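A thread on the Vavonlow contracts, what is on the public record and what still isn't. I've been working through the disclosure log since June and I'd sooner put it in one place than keep answering replies.

First, what Vavonlow is. It's the federal program meant to modernize how three departments handle benefit appeals. If you've had a disability or pension decision reviewed in the past while, your file probably went through some part of it.

The program was announced as an in-house project with "limited outside support." That wording is in the original backgrounder. It was dropped from the departmental web page later and I have the older version saved.

The outside support came from a consulting firm called Sterketti. Its first contract was for 7 weeks of advisory work. It was sole-sourced, meaning no competition, on the grounds that the work was urgent and small.

Sole-sourcing is legal. The rules allow it under a dollar threshold, or when there's a real emergency, or when only one supplier can do the job. The department ticked the urgency box.

The contract was then amended. Then amended again. By the end of the fiscal year the 7 weeks had turned into 238 days, and the urgency box was still ticked on every amendment.

I asked the department what the emergency was. The reply I got was one paragraph long and said the work was "time-sensitive in nature." I asked a follow-up and was told the first answer stood.

Now the part that got most of the attention last week. The person who signed off on the first two amendments was Garnet Lapointe, then an assistant deputy minister. Lapointe left the public service and now sits on the advisory board of Trondum.

Trondum is not Sterketti. I keep seeing posts that mix them up. Trondum is a holding company, and it bought a minority stake in Sterketti. The purchase shows up in the corporate registry after the second amendment and before the third.

I have seen nothing that shows Lapointe knew about the purchase when the amendments were signed. I want to be clear on that, given what some accounts are claiming. The timeline raises a question. It doesn't answer it.

There is a cooling-off period for senior officials who leave government. It bars them from working for organizations they had significant official dealings with during their last year. Whether a minority owner counts as the same organization is a grey area, and lawyers I've spoken to disagree.

Lapointe's written statement says the ethics office was consulted before the board appointment and gave clearance. The office doesn't release that kind of advice unless the person asks it to. I've asked Lapointe to ask. No reply yet.

So that's one thread that could be settled with a single document.

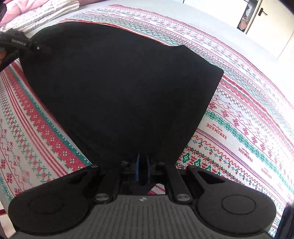
The second issue is what the money bought. Through an access to information request I got 112 pages. Most of it is slide decks. A fair number of the slides repeat from deck to deck with a new title page.

The main deliverable was supposed to be a plan for reducing the appeals backlog. The version I received has the recommendations section blanked out under the exemption for advice to a minister.

That exemption covers advice from officials. It has also been stretched to cover consultants, and there's an ongoing argument about whether it should. I've filed a complaint. Those take a long time.

What isn't blanked out is the staffing annex. It proposes cutting 171 positions from regional offices and moving the intake work to a central call centre. The annex says those positions are "duplicative."

The union says it never saw the annex. The department says there was "engagement with stakeholders throughout." Both of those can be true, depending on who got counted as a stakeholder. I've asked for the list of meetings.

I did talk to three people who work intake in regional offices. None of them wanted to be named. All three said the first they heard of a central call centre was when they were told to stop renewing term employees.

One of them described the work this way: people come in with a grocery bag full of letters and no idea which one matters. Somebody goes through the bag with them. She didn't see how that would be done over the phone.

The department's position, to be fair to it, is that most appeals don't need that. It says a large share are missing a form or a signature and could be fixed in one call. I believe that. I'd like to see the figures, and they weren't in the 112 pages.

Third issue, the minister. Under questioning in the House on Friday the minister said the Sterketti work was "reviewed independently and found to represent good value." That's a specific claim so I went looking for the review.

The review was done by a firm called Cloutier. It's nine pages, two of them the cover and the table of contents. It looked at whether invoices matched the contract terms and found that they did.

It did not look at whether the work was needed. It did not look at whether it should have gone to competition. It says so itself, on page three, under "Scope." The word "value" doesn't appear anywhere in it.

I don't think Cloutier did anything wrong. They were asked a narrow question and they answered it. The problem is with what was then said about the answer.

I sent the minister's office page three and asked if the minister wished to correct the record. The response was that the minister "was referring to the full range of oversight measures in place." I asked what those were and was sent a link to the general procurement policy.

A few replies to things people have asked.

"Didn't the previous government do the same?" Yes, often. The use of sole-sourced consulting contracts went up under both parties. If someone has an example from back then with the same pattern of amendments, send it and I'll look at it.

"Why not leave it to the Auditor General?" The Auditor General picks which programs to audit and can't get to everything. Opposition members on the public accounts committee have asked for one. It hasn't been put to a vote.

"Is anyone going to be charged?" I've seen no suggestion of anything criminal. Please stop putting that in my mentions. Bad procurement is its own problem and worth covering without making it into something else.

"Who's the source?" Nearly everything here is from the disclosure log, the registry and the access request. You can pull most of it yourself. The log is badly organized – search by vendor name and then sort by original contract number, or the amendments show up as separate contracts.

On that last point. The amendments being listed separately is part of why this went unnoticed. Each one looks modest. You have to add them up, and the system doesn't do it for you. A colleague and I ended up doing it in a spreadsheet over two evenings.

There was a recommendation years back that the log should show the running total next to each amendment. The department responsible agreed with it and said it would be done in the next update. There have been several updates.

What I'm waiting on now: the list of stakeholder meetings, the unredacted recommendations, the ethics advice if Lapointe agrees to release it, and the justification memo for the third amendment. The memo should exist. The rules require one for any amendment that pushes a sole-sourced contract past its threshold.

I was told at first that the memo could not be located. After I asked for that in writing, I was told the search was continuing.

If you worked on Vavonlow in any capacity, in a regional office or at headquarters, I'd like to hear from you. My contact details are in my profile, including an encrypted option. Don't use a work device or a work account.

One correction from earlier in the week. I wrote that Trondum held a controlling interest in Sterketti. It's a minority stake, as above. I've deleted that post and left a note under it with the registry extract.

I'll add to this thread when the meeting list comes in. The department's deadline for it has already been extended once.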